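Choir recordings: USB stick or download link?

tenor_at_the_back
27 Dec 2019, 10:14
Hello all. Our choir in Tratdale has 257 recordings of rehearsals and concerts, and I must bring them to the singers before March. Until now I copied everything on USB sticks. Many of our members are older and they like to put the stick in the car radio.

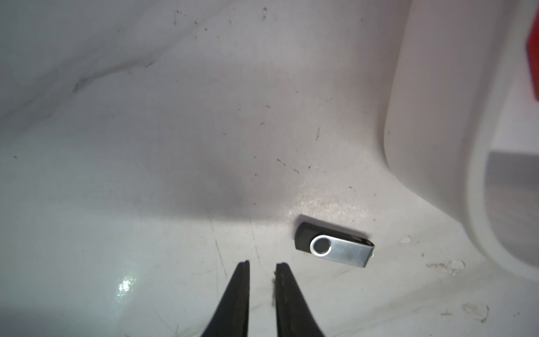
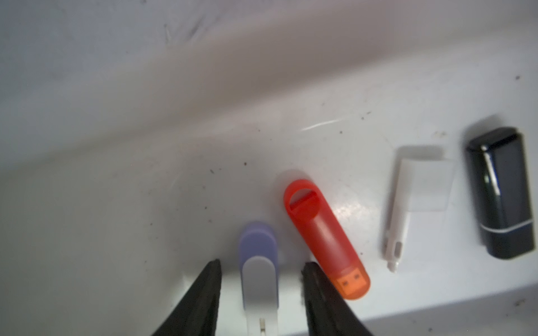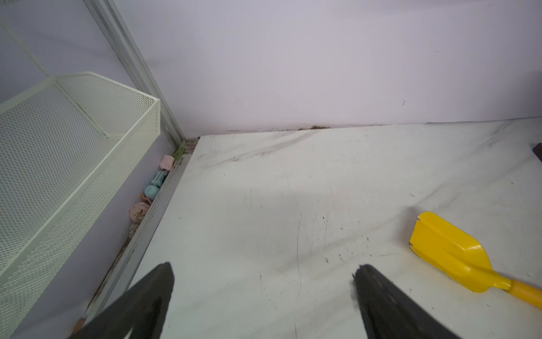 The alternative is a shared folder on Cellow, which I have never used. What do your choirs do?

Balogun_alto
Please go with the folder. With sticks you have to copy all again each time the conductor changes one file. We stopped with it two seasons ago and I do not miss it.

oldhymnbook
I don't agree. Half of our basses have slow internet at home and one has none. A stick works in the kitchen, in the car, everywhere.

Balogun_alto
Then make sticks for these people only. Why must everybody wait for them?

Stormont
In our choir we do both. One remark: make a separate folder for each voice part. I once received 369 files with names like "track 12 new" and I gave up before I found my own part.

tenor_at_the_back
Thank you, the names are a problem here also. Is MP3 good enough, or do they want WAV?

oldhymnbook
MP3. Many car radios will not play the other.

Stormont
MP3 for learning the notes, yes. For the concerts I would keep WAV on your own computer.

Balogun_alto
And ask the members first, before you copy anything. I think you will be surprised how many say folder.

oldhymnbook
Or how many say stick.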